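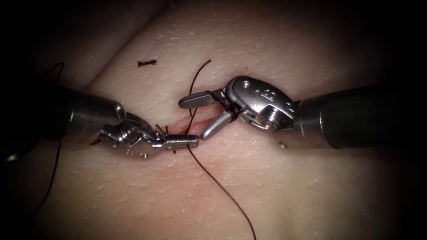 Katona College | Economics Department, Senudwood campus

17 October 2019

OK, a thread on tax refunds, because my intro section got loud over them this morning and I'm still thinking about it on the bus.

I asked who likes getting a big refund in April. Almost every hand in the room. Then I asked who'd be willing to lend me that same money a little at a time all year, no interest, and get it back in one lump next spring. No hands. One very long groan from the back row.

A student told us her refund was $1098 last spring and she was thrilled. Good for her, she bought tires! But she'd also paid 2 late fees on her electric bill that winter, $50 each. So she was short on cash while the government was holding on to hers.

Now, the textbook answer is easy. Fix your withholding, keep the money in your paycheck, pay the bill on time. I used to teach it exactly that way and feel pretty smart about it.

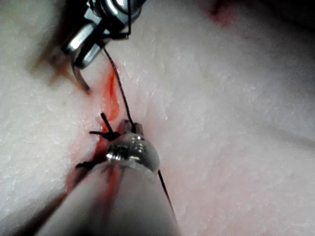 The trouble is that people don't feel over-withholding while it's going on. A few dollars per check just never shows up, so it never hurts, and then April comes and it feels like a prize. I drew the class a line of one family's cash squeeze across the year and it came out a lot like the red streak on that practice pad: thin at one end, fat and smeary in the middle around the knot, then thinner and darker again going down. The fat part is winter heating plus holiday bills. The refund shows up after all that.

And a few students pushed back, which I loved (I mean it, please argue with me). One works the counter at the Sestar branch downtown and says if the extra money landed in his checking account it would be gone by the weekend, every time. He KNOWS this about himself. The refund is the only saving he does.

Is that irrational? I'm less sure than I used to be. He's giving up a tiny bit of interest to get a savings plan he can't raid. With what a basic savings account pays, the price of that is pretty low.

Where I still dig in is the fees. Losing a few dollars of interest is one thing. Paying a penalty, or carrying a card balance, while your own money sits somewhere else is another, and I'd want anybody in that spot to go look at their withholding form.

Homework for my folks: find your last pay stub, find the federal withholding line, and bring the number (just the number, I don't need your life story). Cliltine room, same time as always.

Somebody asked if I get a refund myself. Yes. A big one. We'll discuss it in 2 weeks when I've thought up a defense.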